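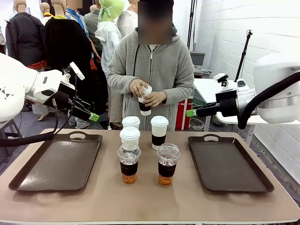 Ticket 315: Cups slide and tip on the brown serving trays
Opened by: Khôi Thái
Location: Grotcombe counter
Date: 19 July 2022
Status: open, waiting for supplier

Problem
When we carry mixed orders to the tables, the cups move on the tray. The surface is glossy and smooth. Paper cups are mostly fine, but the clear plastic cups with ice slide as soon as the tray is a little wet. Last week we lost two iced teas in one morning on the step by the door.

What I have checked
1. Washed one tray with the normal soap, then again with hot water only. I thought maybe the soap leaves a film. No difference after drying.
2. Changed the order of loading. Cold cups in the middle, hot cups near the handles. This is better, but the person who carries must remember it, and at lunch we forget.
3. Used the black sleeves on the cold cups also. The sleeve keeps the hand dry, but it does not reach the bottom of the cup, so the sliding is the same.
4. Put a paper napkin under the cups. It works for the first trip. After that the napkin is wet and makes it worse.
5. Weighed a full iced cup: 700 grams with lid. I write it here because Lenz asked for the weight by phone.

Reply from Lenz (supplier)
They say the tray is the correct model and the finish is normal. They offer a thin rubber mat that is cut to the size of the tray. Delivery from the Sernau warehouse takes 5 working days. They can send 2 mats for a test without payment.

Comment, Khôi Thái
I accepted the test mats. Please do not cut them, they must go back if we do not buy. Until they come, please carry cold drinks and hot drinks on separate trays, and wipe the tray between trips with the dry cloth — the blue one, not the one from the coffee machine.

Comment, Khôi Thái
The Atness shop has the same trays and asked to be copied on this ticket. Added. They would like an answer before September, when they order for the new terrace.

Next step
Test the mats on the door step route with full cups. I will write the result in this ticket.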